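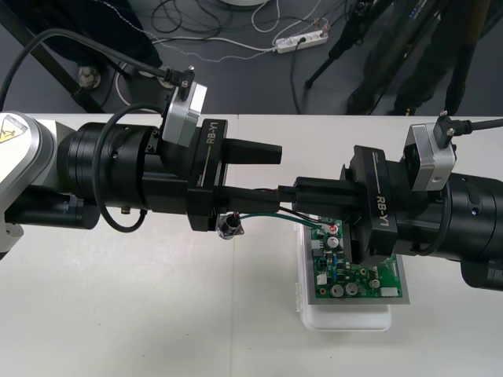
From: Gertraud Rainer
To: Gekness robotics club list
Date: Aug 13, 2024
Subject: Re: Connector task for the Prarkgate demo

Nhyira Mahama wrote:
> Hi all,
> Good session last night. We now have 289 recorded runs of the
> two-arm connector task and the policy trained on them got the plug
> out of the holder and into both grippers several times in a row.
> Delali and I would like to make this our entry for Prarkgate. The
> plan is to show it as "autonomous board rework". I think we can have
> it solid by the time school starts if we keep the arms on it full time.
> Objections by Thursday please, otherwise I'll send in the form.
> Nhyira

I have objections, so I'm getting them in early.

First, the title. Rework means you take something off a board or put something on it and the board works when you're done. What we have is two grippers meeting over a board and getting hold of the same black plug. That is hard, and I'm glad it goes as well as it does, but a judge who has ever held a soldering iron is going to ask what got reworked. I'd call it "two-arm cable handling" and leave it there.

Second, what does "several times in a row" mean? In February we told everyone the sorting task was working, and then Kobina sat down with a clipboard and got 2 clean runs out of 23. I don't want to go through that again in front of parents. Could somebody who didn't train the policy run it, write down every attempt, and post the sheet to this list? Attempts where one of you reaches in to straighten the wires go down as failures.

Third, the wires. The thin red and black ones are never in the same place twice, and the green one ties the little round part to the board, so pulling on one thing moves another. Did all 289 runs start from more or less the same lay of the wires? If they did, we've taught the arms one particular arrangement. I'd like to see a batch where Ekua sets up the wiring however she pleases and then walks away – no nudging afterward.

Fourth, the setup. The board is on its metal plate and the plate is on a plastic box. Is anything holding the plate to the box? If not, I'd sooner find out now what happens when an arm pulls down and sideways at once. Also the power strip is still on the floor behind the table with cables going every which way, and people stand right there during runs. Zakaria's rules for the hall say cords get taped or covered. We may as well start doing it at home.

On keeping the arms on this full time: the younger group was promised them two evenings a week through the end of summer. They've had one evening so far. I'm not willing to tell them it's off for a demo we can't put a success rate on yet.

What I'd agree to:

– Enter Prarkgate under the plainer title.
– Do the counted runs before the form goes in. The form can wait a week, I checked with Delali.
– Younger group keeps its evenings.

If the numbers come back good I'll say so on this list and help carry the table.

One small thing, the Prallow order came to 381 with shipping and I still need the receipt from whoever signed for it.

Gertraud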